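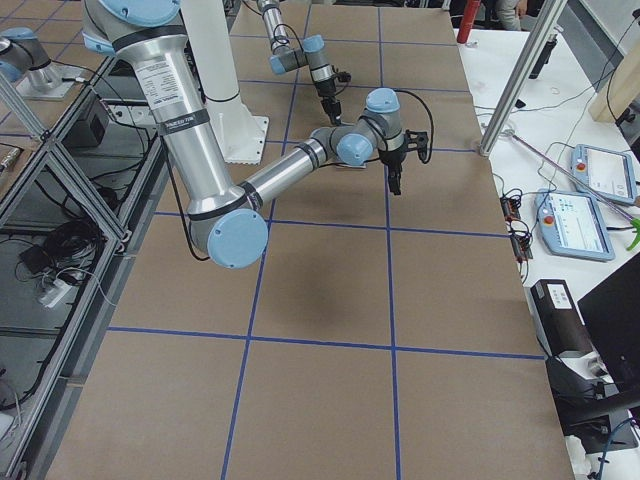

Ye-seo Wi asked if the paper on the big table really has to come up every time a corner lifts, or if we can patch it. Long talk about this, see item 2.

Workroom meeting, Imstead building, 14 Mar 2021
Notes typed up same evening, corrections to me please. Agenda taken out of order, table first, people had to leave.

1. Last meeting's notes
Fine as they are. One fix: the order from Deltico was tape only. Paper was bought locally. Changed.

2. Paper on the big table
Patching OK for small tears near the edge. Anything inside the grid, whole sheet comes up. A patch leaves a ridge, and cloths catch on it when you slide them flat. Ye-seo not convinced, thinks a thin patch rubbed down hard would do. Agreed she can try it on the old sheet before that goes in recycling and bring it next time.
Brown stays. White was raised again, same person as last time, same answer: shows every mark.
Roll of brown paper is standing in the Hyun closet, behind the door. Please put it back upright. It was lying down last week and the outside turns are creased.

3. Tape grid
Blue masking tape stays. The other tape (Wakeo, the cheap one) tore the paper when lifted and left a sticky line. Don't use it on the table. Fine for labeling boxes.
Laying order, agreed wording for the sheet on the wall:
Long lines first, front to back. Then the cross lines. Pull the tape off the roll in one go, set both ends, then press down from the middle. Don't stretch it. Tape that's been streched creeps back and the ends curl.
Crossings: one strip just goes over the other, no cutting. Someone asked if the double layer matters. Not for folding. If a crossing starts to peel, redo the top strip only.
Question about whether the boxes have to be all the same size. No. Straight is enough. Argument about what straight means, moved on.
Tape stock: 12 rolls left from the Deltico order. Should see us past the end of March.

4. Cloths
Gray microfiber is now the standard one for folding on the grid. Mixed pile goes back to general cleaning. Reasons were given last time, not repeating.
Fold: in half, then in half again, smooth from the fold outward with a flat hand. Edges do not need to be perfect, the plush kind never sits dead level anyhow. Lay it down inside a box if it fits, over the line if it doesn't. No need to nudge it after.

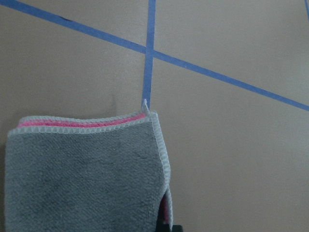

Washing: microfiber by itself, no softener, low heat or hang. Last load went in with towels and came out covered in lint, somebody spent an evening with a lint roller. New bin for used ones goes under the sink. Bin needs a label, not done yet.
Cloths are not for wiping up coffee. There are paper towels.

5. Marks and smudges on the surface
Dry wipe first. If it stays, leave it. Wet wiping makes the paper cockle and then it's worse than the smudge. Suggestion to pencil a date next to each mark so we know what is new. No support for this, dropped.
Specks on the tape: same thing, leave it unless it's grit you can feel. Grit comes off with a folded bit of tape, sticky side out.
Hands washed before folding. Yes, again.

6. Money
Spent so far on paper, tape and cloths: 1079. Left in the room budget: 2843. Somebody thought the first number was high. Nearly 80 of it was shipping, we paid for fast delivery and it came late. Asking Deltico for it back. Receipts are in the blue folder, one missing, the first paper purchase I think.
No objection to another pack of gray cloths. Not before the bin is sorted.

7. Any other business
Scissors keep leaving the room. String suggested. String rejected. They go on the hook by the door.
Light over the back of the table hums. Building has been told, will tell them agian.
Bags on the table: please don't. Chair, floor, hook, anywhere else.
Request for a second copy of the wall sheet by the closet. OK, once item 3 wording is in.

To do
Wall sheet with the laying order: me
Patch test on old sheet: Ye-seo
Label for the cloth bin: open, first person who finds the marker
Shipping refund: me
Missing receipt: whoever bought the paper, you know who you are
Light: me

Next meeting before the tape runs out, date to follow by email.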